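Sport and Conduct — Unit 6 Handout: Discipline in Team Sports
16 June 2026
By Rosario Marino

We use cookies to remember your settings and count visits. Accept | Manage choices

Bring this handout to the seminar along with your notes from Unit 5. We will not go over the material on contracts again, so if you missed that session, get the notes from Shewit Belay before the seminar.

1. What counts as a discipline case

A team discipline case starts when a player, coach or staff member breaks a rule that the league, the team or the venue has the power to enforce. These are three different sets of rules and they often overlap. A player who shoves an official during play is dealt with by the league. A player who skips practice is dealt with by the team. A player who goes into a closed part of an arena may be in trouble with all three.

Students tend to mix up the penalty and the rule. In your written work, name the rule first, then say who enforces it, then give the penalty.

2. The Drindwood case

Drindwood was a semi-professional basketball team that played in a shared arena. In November, with two games left before the break, its starting guard left the court at halftime after an argument with the head coach and did not come back for the second half. He had no injury. Drindwood lost the game and fined him 172 dollars, the most its handbook allowed for leaving a game without permission.

He appealed on two grounds. He said the handbook had been changed during the season and he had never signed the new version. He also said that a teammate, Petrică Ilie, had done the same thing a year before and paid nothing.

The appeal was heard by Behrouz Zamani, who was not connected with the team. He threw out the first ground, as the fine was the same in both versions. He accepted part of the second. The team could not show why Ilie had been let off, and the fine was cut in half. The written decision is in the course reader and you should read all of it, including the part on costs — most of the exam essays last year skipped it.

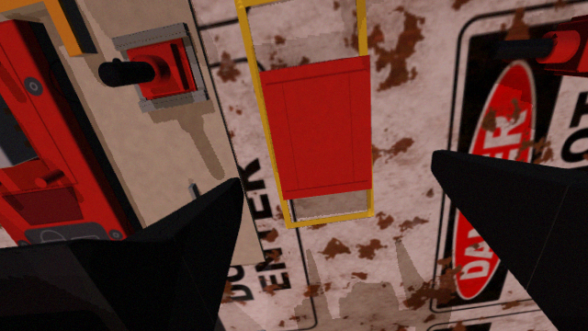
3. Consistency

The main lesson from Drindwood is that a team has to treat like cases alike, or be ready to explain the difference. It does not have to be perfect. Zamani listed things a team may fairly look at:

- whether the player has been warned before
- whether the player told anyone he was leaving
- the effect on the rest of the squad
- how soon the player apologized, if he did

He left out the score of the game. Amirhossein Safavi argues in his article that this was a mistake, and that walking out of a close game is worse than walking out of a blowout. I don't agree, but it is a fair point and you may use it.

4. Fines, benching and suspension

A fine takes money. Benching takes playing time but leaves the player on the active list. A suspension takes the player off the list, and under most handbooks it also stops game pay. Because of that, a short suspension can cost a player far more than a fine. Work out the full cost before you call a penalty light.

Benching is the hardest of the three to appeal. A coach can nearly always say it was a basketball decision — and sometimes it was. The Plarkum appeal in the reader is the only one we cover where a player won on this point, and he won because the coach had put the real reason in a text message.
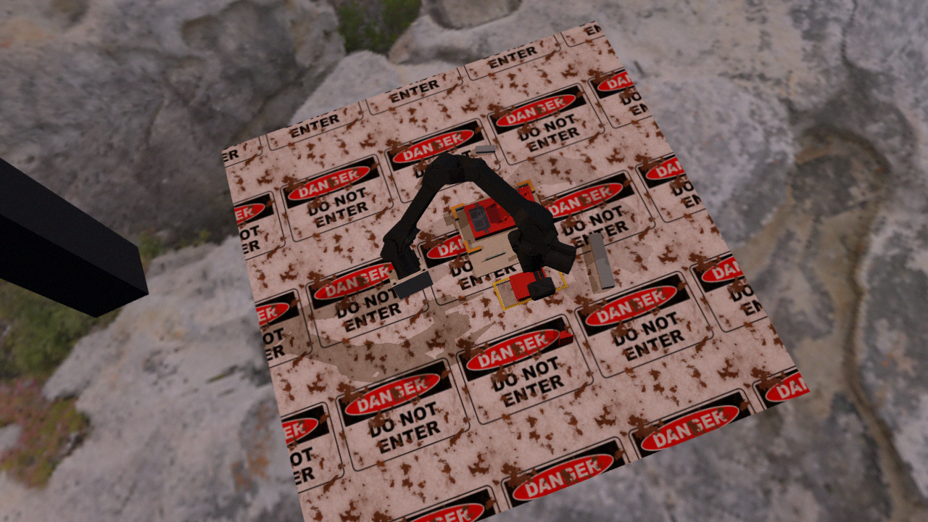
Robot arm over a platform printed with "DANGER DO NOT ENTER" signs (computer rendering).

5. For the seminar

Read the Drindwood decision and the first half of Plarkum. Write one page on whether Ilie's case was really the same as the guard's. Names go at the top, and please staple the pages if you run over.

Safavi's article is on reserve at the library desk under call slip 731. It can be taken out for two hours.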